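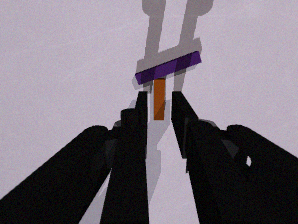 View from the gripper over a purple bar and an orange block, Bodska simulation cell.

Visit report: Skastus automation lab, open afternoon, July 2019

The Skastus lab runs two open afternoons a year. This one was given over to a single fault, and the organisers had the sense to say so on the sign at the door. About half the visitors were integrators. The rest were from maintenance departments, including three of us from the Lerkov plant.

Ramesh Solanki gave the introduction. The cell is called Bodska and exists only in software: two arms on a shared crossbar, one table, and yellow lines on the floor for the work area. Programs are tried there before they go to the real cell in the next bay. In February a program that had passed 400 simulated runs was moved across. On run 28 the right arm pressed its closed fingers into the table and kept pressing until the drive tripped. There were no injuries. The damage was one bent finger and a gouge in the table, which we were shown.

The cause was a height offset. The tabletop in the model had been entered at its nominal thickness, and the real one had since been resurfaced. The second part of the fault was harder to find. The force limit in the program was set in a block that the simulator read and the arm controller skipped without a warning. Umesh Nishad spent more than 100 hours on it, by his own count, most of them on the controller logs.

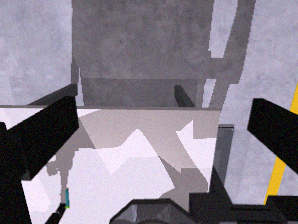
Why didn't the simulator catch the missing force limit?
It applied the limit itself, so every simulated contact stayed within range whether or not the controller had loaded the value.

Aarti Katiyar then took us through the changes. The controller now has to report its active force limit before motion is enabled, and the value is compared with the one in the program file. If the two differ, the cell stays in hold. Table height is measured by a slow touch at four points at the start of each shift. The simulator varies the height at random between runs, and a program must pass 600 of these before release.

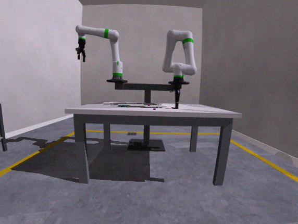 The touch routine adds a few minutes to start-up, and Daiane Furtado was frank that operators had asked for it to be dropped. She has kept it. Her view is that a table can be changed by people who have no idea a robot program depends on it, and no work order at Skastus currently asks the question. A line is to be added to the form.

I asked whether the emergency stop had been used in February. It had not. The operator was on the far side of the cell, labelling bins, and the drive tripped before he reached the button. A second stop has since been fitted on that side.

Relu Coman closed with a short session on Bạch, the log viewer the lab wrote during the search. It lines up simulator and controller records by time and marks any setting found in one but not the other. We have asked for a copy to try at Lerkov, where our own force limits are set in much the same way.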